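Guides > Desk Setup > Brundlow Desk Kit > Section 14

Start Packing Care Spares

3 min read

14. Packing the pen case

I put this section off for ages because it's only a pencil case, right? Then I packed mine badly, the lid wouldn't shut, and I ended up writing to myself in capital letters. So here's how I do it now – it takes no time at all.

1. Clear a patch of table and set the case down flat, with the hinge away from you.

2. Open the lid until it stands up on its own. Don't push it any farther back than it wants to go! The hinge on my first Brundlow case split that way in March.

3. Put the long, thin things in first and run them along the length of the tray.

4. Add the short, chunky stuff at one end, then lay your marker in the middle. On a slant is fine if it's a fat one.

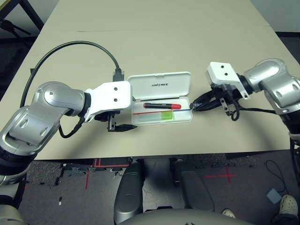 Fig. 18. White case open, with a red-capped marker, a thin red rod and a lime-green block or eraser in the tray.

5. Check that every cap is pushed on all the way (give each one a squeeze), and only then lower the lid.

Note: If the lid stops short, something is sitting too high. Open up, turn the fattest piece a little, and try again.

Caution: Never lean on the lid to make it close. Spare cases are part no. 1418 in the Flanero list, and mine took forever to show up.

Next: Section 15, Labeling your drawers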